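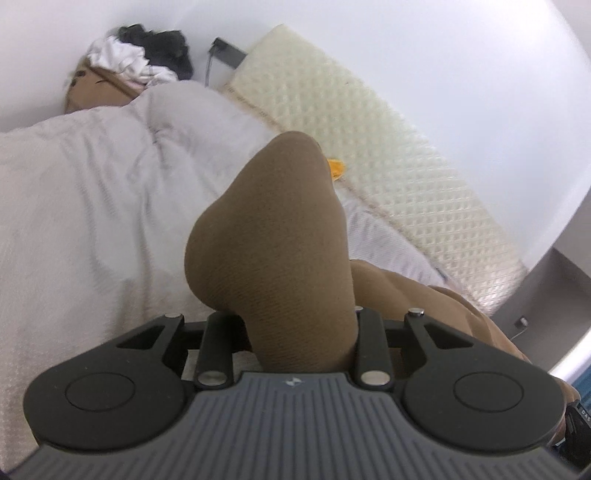

3.2 What ends up on the bed

I'll admit I came to this part of the Solcombe study thinking a bed was a simple thing: sheet, blanket, pillow, done. I'd slept in one for years, after all! But when I went back through my April notes, most of my scribbles were about the stuff that isn't bedding (Figure 6). Clothes are the main culprit. A hoodie or a sweatshirt gets dropped on the sheet, half folds over itself, and from then on it behaves like a second, lumpier blanket.
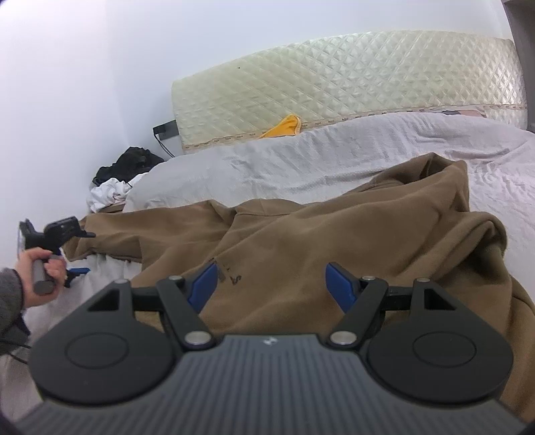 Figure 6. A brown garment on a light grey-lavender sheet, with a yellow cloth by the quilted headboard.

The trouble with a heavy top like that is deciding where it belongs. Ackroyd's scheme, which I otherwise like a lot, has one heading for "linen" and one for "dress", and small cloths tucked in by the headboard fall straight between the two. I tried calling them linen for the first 550 entries, got fed up, and made a third heading called "strays" (the Movthorpe lists have something similar, though theirs also takes in towels). Blankets were far easier – a textured weave holds its folds nicely, so I could note the ridges and creases without much dithering. Pillows I come back to in 3.3.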